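Print this page | E-mail this page

Zorkano Open Day: Frequently Asked Questions

We put this page together after the March open day at the Zorkano lab in Loston. Our newsletter had promised readers robots, and a lot of you wrote in afterward. Some of you went and some of you wanted to know if you had missed anything. The answers are ours and Zorkano had no say in them.

Did you see a robot do housework?

For a short while. An arm on a fixed base moved cups from a tray to a rack in the front room. It worked through the tray once while we watched, slowly, and a staff member stood beside it the whole time with a hand near the stop button. When we asked to see it again with cups from the visitors' coffee table, we were told those were not in the "current object set." Make of that what you will.

So what was the rest of the visit?

Mostly people at desks. The larger part of the tour was the recording area, where staff wear marker cubes on their hands and go through ordinary office and kitchen tasks so the movements can be recorded. That material is supposed to teach the machines later on. I found this more interesting than the arm, and I suspect Zorkano would prefer I hadn't.

What are the cubes for?

Each one is a white block with a black square pattern printed on it. A camera can pick out the pattern and work out where the block is and which way it is turned. The left and right hands carry different patterns, so the software can tell them apart. It is an old and sensible idea. What the cube gives you is the position of the hand, and I asked how much it says about the fingers. The answer was long and I did not come away with a clear one.

Isn't it odd to wear those while you work?

I would think so. The guide said people forget about them after the first morning. I was allowed to try a pair at the Clernine table, where a smaller partner company had set up its own demonstration, and I did not forget about them in the nine minutes I had them on. I kept holding my wrists up like a man carrying soup. If everybody does a little of that, the robots are going to learn it too. The guide said the effect "washes out" with enough recordings.

How many recordings is enough?

A slide in the welcome talk gave the figure as 3,353 sessions so far. It did not say how long a session is, how many people took part, or how many were thrown away. I put my hand up for that one. The speaker said a session was "a task," and a task could be anything from opening a drawer to clearing a desk. That makes the number hard to judge, large as it looks on a slide.

Was the recording area staged for visitors?

Partly, I assume, as any open day is. It did look like a place where people spend their days, with cables over the desks and snacks lying about. Nobody had tidied up for me, or they had done a poor job of it. We were asked not to talk to anyone who was wearing cubes.

What is Ugwu?

Ugwu is the name Zorkano gives to the program that is meant to turn the recordings into robot behavior. We saw it as a video. I asked for a live run and was told the machine for it was being serviced. I have been to enough of these events to know how often the interesting machine is being serviced – though machines do break, and I can't prove anything either way.

Will this put office staff out of work?

Going by what I saw, no time soon. The talk did claim that "routine desk handling" is on the roadmap. I asked which desk jobs consist of routine handling and got a nod and a promise to follow up by e-mail. The e-mail has not come.

What did it cost, and was it worth it?

Entry was free and parking was $3. The guided tour takes 39 minutes and starts at 10 a.m. and again at 2 p.m. Take the morning one if you can, as our afternoon group was too big to hear the guide in the back room. It is worth going if you like to see how the sausage is made. If you are bringing children who expect a walking robot, they will be bored before the slides are over.

Can I take photos?

Yes, in most rooms, without flash. Screens are off limits. Ask the guide if you are unsure.

Will you go again next year?

Probably. I would like to see the cup arm try a cup it has never met, and I'd like Ugwu without the video. I would also like someone to tell me what share of the recordings gets used. I have sent all three requests to the organizers and will update this page if I hear back.

Contact: use the form on our main page | Copyright, all rights reserved | Back to top
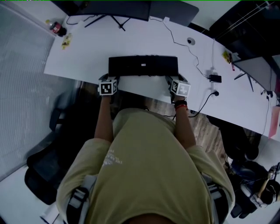

Desk work with a marker cube on each hand, recording area, Zorkano open day.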